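**Zivville Community Radio – Music Programming Meeting**
**Minutes, November**

The meeting was called to order at 6:30 p.m. in the Graltau room. A quorum was present. The minutes of the previous meeting were approved with one correction: the Sunrise Folk Hour runs 63 minutes including station breaks.

**1. Library report**

The music library now holds 755 albums cleared for daytime play. A further 112 are waiting for review, most of them from the Koster donation. The chair asked that reviewers note the label and release year on every sheet, as several recent sheets had neither. Discs without a completed sheet will stay off the shelves.

**2. Late evening schedule**

Members discussed the proposal to replace the repeat of the jazz program with a new block of ambient and slow electronic music. Supporters noted that the repeat draws very few calls or messages. It was also noted that the jazz host had been consulted and did not object, provided the first broadcast keeps its current slot.

The block would begin at 10 p.m. and run for 2 hours, with no spoken breaks except the required station identification. Hosts would file a track list before each program so that listeners can look up titles the next morning.

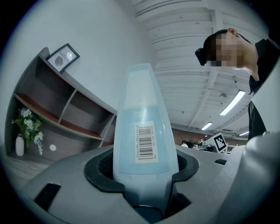
One member asked whether two hours without a voice would lead listeners to believe the station had gone off the air. The chair replied that the identification at the top of the hour would be kept, and that a short spoken line could be added at the half hour if complaints were received.

Motion to adopt the block on a trial basis through the end of winter. Seconded and carried, with one abstention.

**3. Live session with Zomosier**

The group Zomosier has accepted the invitation to record a live session in Studio B. They will bring their own drum kit but require a piano. The studio piano was last tuned in spring, and the low register has drifted – the engineer is to obtain a quote before the session is confirmed. Recording rights were discussed. The station will keep broadcast rights only, and the group may release the recordings themselves.

**4. Other business**

The request for a second hour of choral music was tabled until the next meeting.

Adjourned at 8:05 p.m.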